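9th October, Plerncombe

I came home late and I want to write this down before I sleep, because tomorrow I will remember only the numbers and not how we came to them.

All this week we were arguing about the first grasp. Our method, which we still call Tagle because no better name came, says that the arm should not try to understand the whole garment before it touches it. It should look from near, find one long smooth edge, take the cloth a little inside this edge, lift, and look again. The older method, Hoko, makes a full model of the shape from the camera above the table and only then decides. Hoko is cleverer, I must admit. But on soft knitted things it waits long and then often chooses a fold in the middle, and when the arm lifts, everything hangs like a wet flag and we know no more than before.

Today I ran the last part of the comparison. We have now 2753 grasps in the log, with both methods together. I had promised myself not to look at the totals before the end, and I kept this promise until four in the afternoon, and then I looked.

For the grey knitted things Tagle reached a true edge in 70 per cent of the first grasps. I had hoped for more. Last month I wrote in this same notebook that anything under eighty would disappoint me, and yes, I am a little disappointed. Hoko is lower, but the difference becomes small if I take away the easy starts, where the garment lies nearly flat and any fool of a program would find the hem.

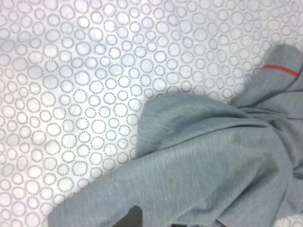 What interests me more is where the failures come from. I sat with the wrist camera pictures after lunch and sorted them by hand, slowly, with a cup of tea going cold. The most common mistake is a fold that looks like an edge. A fold also makes a long curved line, it also has a bright side and a dark side. From above there is not much to separate them. From near there is something: at a real edge you see the other cloth begin, and at a fold the same knitting goes on behind the line. I knew this with my own eyes since spring, but I did not know how to tell it to the program in a simple manner.

The patterned sheet on the table helps very much with this. In the beginning we worked on a plain white one, and the background gave the camera nothing to hold on to. With a regular print the program can ask an easy question – does the pattern stop here or not? If it stops, we have the border of the garment. I worry that we are now cheating a little. In a real house the washing does not lie on a helpful cloth. I must write this clearly in the paper, in the main text and not in a small note at the end.

Then the other matter, the pause. I changed the waiting time between the approach and the closing of the fingers, because the cloth is sometimes still moving when the picture is taken. I tried 6 values. The longest pause gave the best grasps and also made the work so slow that I could have folded everything myself and gone home. I chose the third one. I have no beautiful reason for it, I looked at the curve and it began to be flat there. A reviewer will ask, and I should prepare a better answer.

At the end of the day I had a call with the people at Erkari, who want to know if the method will work for towels. I said that towels are easier, and then I was sorry that I said it so quickly – we have not one towel in the log. I wrote to them afterwards to correct it. They answered politely.

For tomorrow: repeat the grasps from the difficult starts with the lamp moved to the other side. Check the calibration of the wrist camera, I think it drifted after I changed the cable. Begin the table for section four. Ask for more time on the second arm before November, when the teaching takes it.

It rained the whole way from the bus, and my shoes are on newspaper by the heater. I ate bread and soup standing in the kitchen, still thinking of folds. When I took my own pullover off I held it by the hem and looked for the edge like the arm does, and I missed it the first time.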